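Writing Down What Counts as Folded

The first version of the Plundbridge handling guideline ran to two pages and used the word "neat" four times. The current version does not use it at all. In its place are a start condition, an end condition and a list of faults, each with a code that an operator can enter without leaving the station.

The change came after an audit in May. Reviewers at Ralby pulled 702 cloth-folding demonstrations and sorted them again from scratch, working without the original labels. In 411 cases both readings agreed on whether the episode was complete. The rest were split, mostly over what the cloth had to look like before the first grasp and how long the jaws had to stay open after the last release.

Flor Giraldo, who edits the guideline, treats the start condition as the more important of the two. A towel that has been dropped onto the table gives a policy something to solve. One that has been laid out by hand has already had part of the task done for it. The rule now calls for a drop from a fixed height, with no smoothing afterward, and for both grippers to be clear of the cloth when recording begins.
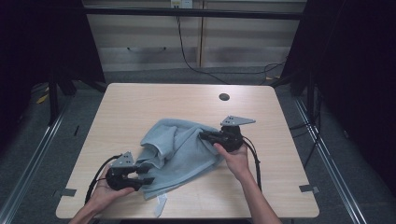

Grasp rules take up the longest section. An operator may regrasp as often as needed, but each grasp must be made with the jaws. Pushing cloth with the back of the gripper is a fault, code 3, and so is steadying it with a finger. Cable drag is logged separately – it spoils an episode only if the cable moves the fabric.

Paredes, which trains its operators on the same text, asked for a time limit. The editors declined. A limit tends to produce hurried releases, and these are hard to filter out later. The guideline instead sets a minimum pause of one second with the jaws open before the episode is closed.

Table markings are covered in an annex. They must be checked at the start of each shift and replaced if an edge has lifted. Holutel has proposed a printed mat in place of tape, and the proposal is open for comment until the next revision.

A second audit, this time of 463 episodes recorded under the new text, is under way. Disputed episodes will be kept in the set with both labels attached, and the fault codes will be revised if any one of them accounts for most of the disputes.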